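Ticket: Grip force too high on soft packaging, left arm
Project: Doria (kitchen chores)
Opened by: Ward Visser
Assigned to: Eero Kallio
Date opened: August 26, 2024
Status: open, workaround in place
Priority: normal

Summary
Gripper closes on drinks cartons with the same force it uses for crockery. Mugs are fine. Cartons get squashed near the cap end and the pose estimate goes off afterwards.

What I expected
Fingers close, touch the carton, stop. The Irico controller is supposed to back off once it feels contact.

What I got
Fingers close, touch the carton, carry on closing. The motor current log shows no dip at contact at all. It climbs straight to the limit and sits there until the release command. Same behaviour after a restart, same behaviour after recalibrating the fingers.

Steps to reproduce
Load the "tidy breakfast" routine on the left arm.
Set object class to auto.
Run the carton pick, then the mug pick, without changing the profile in between.
Compare the two current logs.

Wrist view with the carton, table view with the mug:

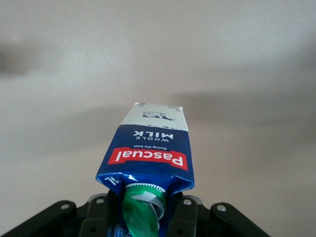
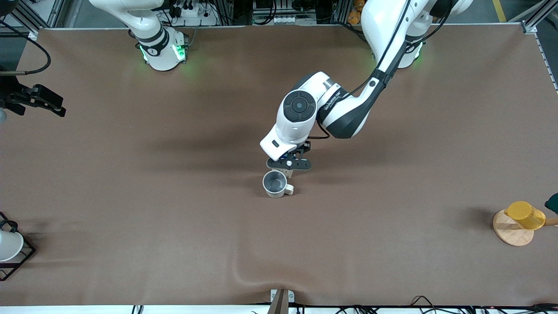 I've been chasing the question of whether these arms can clear up after breakfast since February, and I have to say the mug half of it is a joy to work on now. Last batch it did 30 mug picks in a row without a single drop, and I had a cup of tea while it got on with it! Cartons are where we're stuck. The creasing is all down at the green cap end, where the fingers are, and the blue panel has folded in enough to partly hide the 1L mark. The crushed part starts below the red Pascual banner, so I wonder if we'd be better off telling the planner to aim further from the cap — though the middle of the panel may be just as soft, I haven't tried. A metal mug will put up with nearly anything, and that probably explains why it took us so long to notice.

Tried so far
Swapped finger pads for the Marciniak ones. Slightly better grip, no change in force.
Dropped the current limit to 4,000 (raw units, see the config file). Carton kept its shape but slid out on the lift.
Turned off auto class and forced "soft". Worked 3 times, then reverted to the default profile by itself.

Reply from Eero Kallio
Thanks for the logs, very clear. The revert is a known fault in the Casonance bridge: it drops the class tag whenever the planner re-plans, and then the controller falls back to the crockery profile. So you have two problems, the lost tag and a contact threshold tuned on hard things. Pin the profile in the launch file for now, and please send me the current trace for a full carton and an empty one. I'd like to see how different they are.

Reply from Ward Visser
Pinned it, and it holds. Carton picks are much gentler, although it now takes about 5 seconds to settle before lifting, so you wouldn't want it making your tea in a hurry. Still, a machine that can put the milk away slowly is a machine that can put the milk away, and I'm very pleased with that. Traces attached for both cartons. Mug picks not yet rerun with the new launch file.

Reply from Eero Kallio
Got them. Please leave the ticket open until the bridge fix is merged, and rerun the mugs before you change anything else.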